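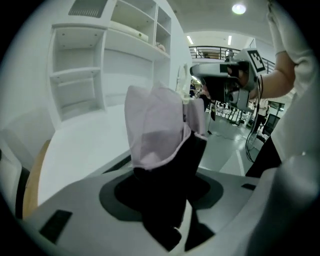
Clesus Track is the software package for teams which record manipulation data with hand-held grippers and want to use it later on a robot arm. It takes the raw recordings and gives back clean gripper paths, with opening width and time for every step. Soft goods are the hardest material for this kind of work, and most of our development in the last year went there. A piece of light pink fabric held at its base by a black finger, with the folds standing up in front of the view, hides a large part of the room behind it. Many trackers lose their position at such a moment. Clesus Track masks the held object first, and then it calculates the pose from the remaining part of the view.

Two grippers in one session

When two grippers are used together, the software puts both in the same coordinate system. A marker tag on top of one gripper is enough for the other to find it, also when a person's arm is close to it. If the tag is not visible for up to 80 frames, the path is filled from the motion sensor and this part gets a flag in the export.

What is included

Track Core: pose estimation, object masking, gripper opening width
Track Review: desktop viewer to cut, label and reject recordings
Saludo plug-in: checks if your arm can reach every point of the path, and shows the joint limits that are passed
Command line tools for processing in batches

Technical data

Recordings per batch: up to 3000
Maximum length of one recording: 300 seconds
Free disk space for installation: 80 GB
Operating system: 64-bit Linux
Export: CSV, HDF5, Zesau project file

License

One workstation license costs 900 dollars per year and includes updates and support by e-mail. Schools and universities can ask for a reduced price. The license can be moved to another computer two times per year from your account page.

Please note that the Wavudo calibration board is sold separately. Customers who still use version 2 can open their old projects, but the masks must be calculated again. Support for version 2 ends in October.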